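Home and Household Skills, Unit 2
Handout 4: The double sink and the recycling
Tutor: Leidy Cáceres, Brekstead Evening Centre

Welcome back, everyone! This is my favourite unit of the whole course, and I know how that sounds for an evening on rinsing cans. Please read the notes before we meet and bring rubber gloves if your hands are sensitive.

1. Why two basins are such a gift

If your kitchen has a double sink, you already own the best sorting station in the house. One side is for dishes and food. The other is for everything on its way out: cans, jars, bottles, the odd yoghurt pot. Pick your sides and stick to them, and tell whoever you live with.

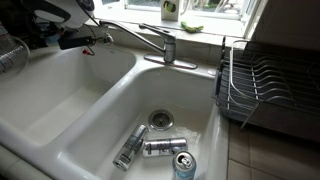

Choosing a side is mostly a question of reach. Stand where you normally stand and notice which basin your hands go to first; that one gets the plates. Drinks cans are happy in the other, and three of them, like the two slim silver ones and the shorter light blue one by the drain, take up very little space, so the dish side can stay completely clear. Orlando Sánchez asked last time whether a washing-up bowl does the same job in a single sink. Yes, it does, and beautifully!

2. Rinsing cans

Tip out the last of the drink first. Add a splash of water, swirl, tip again. Cold water is fine, and used washing-up water is better still (I love getting a second job out of it). Leave the tab on. Mind the edge of the opening, which can be sharper than it looks. 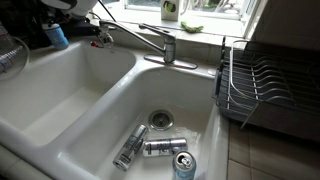 Then let them drain upside down for a few minutes before they go in the bag. A can put away full of water will find a way to tell you, usually on the stairs.

3. Looking after white enamel

Enamel is tougher than people fear, but it does hate grit. Use a soft cloth, a little washing-up liquid and plenty of water, and wipe the ridge between the basins too, where tea marks love to settle. Metal left sitting in a damp basin can leave a grey or rusty mark, so lift cans out once they've drained.
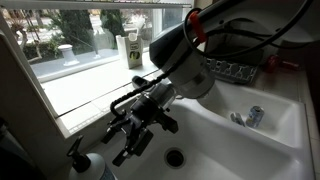
Fig. 3. Double sink under the window, with a blue and silver can upright in the right basin.

For next time: try the two-sided system at home and write down what went wrong. Amparo Quispe has the spare copies of Handout 3. We meet in Room 22.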